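The snack box, and other small victories

May 11, 2019

I have been meaning to write about snacks for ages. I know that isn't the grandest subject in the world, but anyone who has shared a building with hungry people will understand why it has taken up so much of my head this spring. The table at Stadlow is where everybody ends up sooner or later, and for most of January it was a disgrace. Packets everywhere! Half of them empty, and you only found out which half by picking them up.

So I set myself a little project. Everything edible was to live in one wooden box, the low sort with dividers in it, and the rest of the table was to be kept for elbows and mugs. I got the idea from Jillell, the lovely muddly shop by the bus station where I can never spend less than half an hour (they had a tray of dried apricots by the till sorted so beautifully that I stood and admired it until somebody coughed behind me). 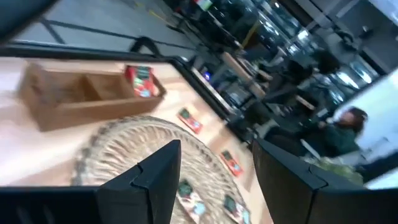
I did try other things first. There was a biscuit tin, which was hopeless, as you had to take the lid off to see what was inside and then the lid went wandering. Then there was a fabric basket that slumped over sideways whenever it was less than full – and with us it was nearly always less than full. A box with low sides is so much better. You can see what you've got, you can stand the little packets up on end like cards in an index, and if somebody puts a thing back in the wrong section it really doesn't matter very much.

The round woven mat came later. I'd wanted something in the middle of the table to soften it a bit, all that pale wood can look rather like a school canteen, and I do like a natural colour that goes with everything. It gathers crumbs, I'll admit. I take it outside and give it a good bang against the wall, and that seems to do.

My way of going about it, for anyone who fancies a go, is to tip the whole lot out before putting anything away. I know it makes more mess to begin with. But if you only fiddle about with what's already in the box you never get to the bottom of it, and there was a Tzanetos sesame bar at the bottom of ours that I think had seen out two winters. Tip it all out, spread it about, have a good look, and then put back the things people like. 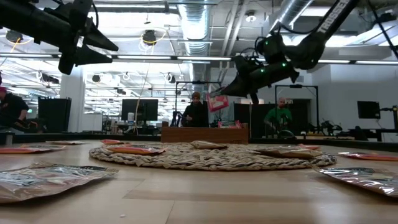

Sizes are the real trouble, I find. If every packet were the same it would be no work at all, you'd line them up and go and have your tea. But ours come in all sorts, and a big crinkly silver pouch like the one at the front on the right takes up as much room as several of the small orange ones, and slides about besides. I've taken to laying the large ones flat and letting the little ones stand in front. The shiny ones are the worst for slipping. A paper one stays where you put it, bless it.

I have also become strict about buying. I got carried away with a Stekix offer in the winter, a mixed carton of 124 packets, and we were eating the same peppery corn things for what felt like forever. Now I buy for two weeks and no more, and if we run out then we run out, and somebody can walk to the shop.

Next on my list is the mug shelf, which I am dreading. There's one with no handle that has been holding teaspoons for as long as I've been here, and I've been told very firmly that it stays.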